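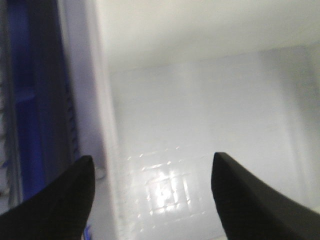
Figure 1. Wrist camera view, gripper open, inside a white compartment.

Section 4: Working inside compartments

Read this section before you let the arm reach into any cabinet, bin, drawer or housing. It applies to the Arrieta arm with the two-finger gripper and the standard wrist camera. It replaces the old section in the August release, which said that if the camera shows a clear view, the space is clear. We have taken that sentence out. It was never a safe rule and we should not have printed it.

4.1 What the camera can and cannot tell you

A wrist camera shows what is in front of the gripper from one angle, at one instant. It does not measure how deep a space is unless you have fitted the depth module, and even then the module has trouble with smooth, pale, shiny surfaces. In Figure 1 the back wall and the floor run together in a white haze, and there is a bright grid of glare on the floor between the fingertips. No objects can be seen resting on the surfaces. You still can't read a distance off that picture, and neither can the software, whatever the green tick on the screen says.

The tick means only that the vision check has finished without an error. Sales material from more than one supplier (ours included, in the past) has treated it as a safety signal. It isn't one. Do not write it into your site rules as one.

Note: Small fixed parts are easy to miss in pale interiors. The white peg on the left wall in Figure 1, just above the tip of the left finger, is nearly the same colour as the wall it sticks out from. Record parts like this by hand in the space map (step 6).

4.2 Before you start

You will need:
the hand pendant, with a working enable switch
a steel rule or tape
a matte test card
the site risk assessment, signed by a person who has stood at the machine

If the risk assessment was copied from another cell, stop and do a new one. Lahcen Abou Zeid, who reviewed our field reports for this edition, found copied assessments at several sites, one of them still naming a door that had been bricked up. A standard is only worth something if the paperwork describes your own equipment.

4.3 Setting up a compartment

1. Put the arm in manual mode at reduced speed. Keep the pendant in your hand, not on the bench.

2. Open the gripper fully. Check both fingers for play. If either one moves when you push it with a thumb, go back to Section 3.

3. Bring the gripper to the mouth of the compartment and stop. Do not go in yet.

4. Measure the opening at its narrowest point. Subtract the open width of the gripper at its widest point, including the finger mounts and any cable. If less than 33 mm is left over in total, do not use automatic entry.

5. Measure the depth by hand, with the arm stopped and the enable switch released. Follow your site's isolation rules before you put an arm or a head inside.

6. Enter the opening, the depth and every peg, lip, hinge, rail or catch in the space map. Give each one a 23 mm keep-out margin.

7. Move the gripper in slowly under pendant control. Watch the gripper itself, and use the screen as a second check. Stop if you lose sight of either finger.

8. Place the test card flat on the floor of the compartment and run the surface check. Take the card out and run it again. If the two results differ by more than the card's thickness, treat the depth reading as bad. Adjust the lighting and repeat.

9. Save the space map under a new name. Write the date and your initials in the log, for example "Fri 6 October, O.S."

CAUTION: Do not cure glare by turning the exposure down until the picture looks tidy. This can hide dark parts at the edges of the view, and the warning on the screen will go away along with them.

CAUTION: Force limiting is a back-up. The factory setting may still be high enough to crack a plastic liner or hurt a trapped finger. Nothing in this manual makes the arm safe to share a compartment with a hand.

4.4 About "collaborative" labels

Some customers ask whether they can skip steps 4 to 6 because their cell is labelled collaborative. No. The label on the arm covers the arm. It says nothing about the fingers you bolted on, the part you are holding or the cabinet you are reaching into – all of which you have to assess yourselves. If an installer tells you otherwise, ask for it in writing, with the clause number, and read the clause.

4.5 Repeat checks

Repeat steps 3 to 9 after any of the following:
the cabinet or the robot base has been moved, even slightly
the lights have been changed
the fingers have been swapped
the software has been updated
27 days have passed since the last check

The 27-day limit is our own judgement. It does not come from a standard, and we have seen no good evidence that a longer gap is fine. Shorten it if your floor shakes or your cabinets are on castors.

4.6 Error 522

Error 522 means the measured depth and the space map do not agree. Do not clear it and carry on. Release the enable switch, look inside with your own eyes, and measure again. If the error comes back, take the cell out of automatic use and send the log and the space map to Gamden support, attention Teodoro Arroyo. Please don't send only a screenshot of the camera view.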